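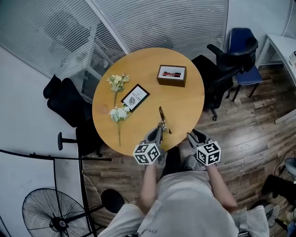

Two hand-held grippers at the round table, the left one closed on the small metal tool.

Gripper comparison at Werescombe: frequently asked questions

Since we put up our first notes in May, many people have written to us with questions, and quite often with the same ones. I collected the answers on this page. If your question is missing, please write to the workshop address and put the word "grippers" in the subject, otherwise the letter goes to the wrong people.

What are you comparing?

Two sets of jaws for hand-held grippers. Inside the workshop we call them the Giltanley jaws and the Allham jaws, after the places where they were made. The Giltanley jaws are stiffer and close with a short movement of the fingers. The Allham jaws are softer at the tips and need a longer pull. Everything else we try to keep the same: the marker cubes, the handles, the table, the objects and the order of the tasks.

Why do you hold the grippers by hand and not put them on an arm?

We have an arm, and the jaws will go on it later. But a task which takes one person half a minute by hand may take a morning to prepare on the arm. By hand we can find out quickly that a certain jaw does not like thin stems, and then we do not lose the morning.

There is a second reason. The recordings made by hand are used afterwards to teach the arm. If the jaws are uncomfortable for the person, the recordings are poor, and a good arm will not repair them. So the comfort of the person is part of the comparison.

What are the cubes with the black squares?

They are for tracking. Each face has a printed pattern, and the software finds the pattern in the video and calculates where the gripper is and how it is turned. We use a cube and not one flat plate, so that a face can still be seen when the wrist is turned.

Please keep the faces clean and do not put tape over a corner. A scratched pattern is often worse than a hidden one, as the software can find it in one moment and lose it in the next, and the path of the gripper begins to shake.

Which objects do you use?

Ordinary ones, from shops and from our own drawers. The table set has sprigs of artificial flowers, a small framed card with the word NATURE, a wooden box of markers and a small metal tool with a long dark blade. Each was chosen for its own difficulty:

Flowers: the stem is thin and the blossoms are wide. If you take the sprig by the blossoms, it bends and you do not know where the other end will go.
Framed card: it lies flat, so one jaw must come under the edge. This is the task which people like least.
Markers: they lie side by side in the box, and the jaws have little space between them.
Metal tool: it is narrow and hard, and it turns in the jaws if you hold it too far from the middle.

Why artificial flowers?

Real ones change during the day. By the afternoon the stem is softer than in the morning, and then we would be comparing flowers.

How many trials do you make?

For each pair of jaws, 150 trials, divided between 7 tasks. The division is not equal. The card and the markers get more trials than the others because the results there are more different from one person to another. A trial in which the cube was lost by the tracking is repeated and is not counted as a failure of the jaws. We had a long discussion about this rule. Oğuzhan Kılıçarslan wanted to count them, with the argument that a gripper which makes you hide your own cube is a badly designed gripper. I think there is some truth in it, and we now write such trials in a separate column.

Which jaws are better?

I am sorry that I cannot give you one name. For the framed card, the Allham jaws are clearly better, as the soft tip goes under the edge without pushing the card away. For the metal tool I prefer the Giltanley jaws. The tool stays in the direction in which you took it, while in the soft jaws it turns slowly and you arrive at the box with the blade pointing to the side.

With the markers there was almost no difference for experienced people. Beginners did better with the Giltanley jaws, probably because the short movement is easier to control in a narrow place.

With the flowers we are not finished. The first results were good for the soft jaws, but then we saw that the person had always started with the same sprig. We are repeating this part.

Can I use different jaws in the left and right hand?

Yes, and two of our people now do it by their own choice. The hand which holds something steady has the stiff jaws and the other hand has the soft ones. If you do this, write it in the log before you start. The software does not know which jaws are on which handle — it knows only the cube.

You must also calibrate the opening for each hand separately. With the same jaws on both sides some people copy the numbers from one hand to the other, and this was never a good habit, but with different jaws it makes the recording useless.

How do you calibrate the opening?

Close the jaws completely and hold them closed for a slow count of three. Open them completely and hold again. Then close them on the calibration block and hold. The Hrytsenko controller shows a green line when all the values are accepted. If the line is yellow, do the whole sequence again and not only the last step.

Do it after every change of jaws, and also after the break. Marichka Nechyporuk found that the value for the closed position moves a little when the handle has rested for a long time. We do not yet know the cause. It may be the spring.

Where should the camera be?

Above the person's forehead, looking down, so that both hands and most of the table are inside the view. If the camera looks too far forward, you get a beautiful recording of the wall and the chairs, and the hands disappear each time they come near the body. Before the first trial, bring both grippers to the near edge of the table and check on the screen that both cubes are visible there.

Does the table matter?

More than I expected. We use a round table with a wooden top. With a round table a person can stand at any side and the distance to the middle stays the same, which is practical when people of different height take turns. The disadvantage is that there is no corner to measure from, so the starting places of the objects are given from the middle.

We do not empty the room behind the table. Chairs, blinds and glass are what the camera will meet in any office, and we prefer to learn now if the tracking does not like them.

Are the hands tired after a session?

With the Allham jaws, yes, mainly the fingers, because of the longer pull. We stop for a break after each task and we change hands if the task allows it. If you have pain in the wrist, stop the session and note the time, for example 11.20, so that we can see later if the recordings became worse before it.

May I visit and try them?

You are welcome, but please write first. We have only two handles of each kind and they are often in use. Bring an object of your own if you like, small enough for one hand and not made of glass. Shirts with short sleeves, or sleeves rolled up, are best, as a wide cuff can cover the lower part of the cube.

Will you publish the recordings?

A part of them, when the flower task is repeated and the log is cleaned. The measurements come first, as a simple table. For the video we need the written permission of each person who took part, and a few of these letters have not yet come back to us.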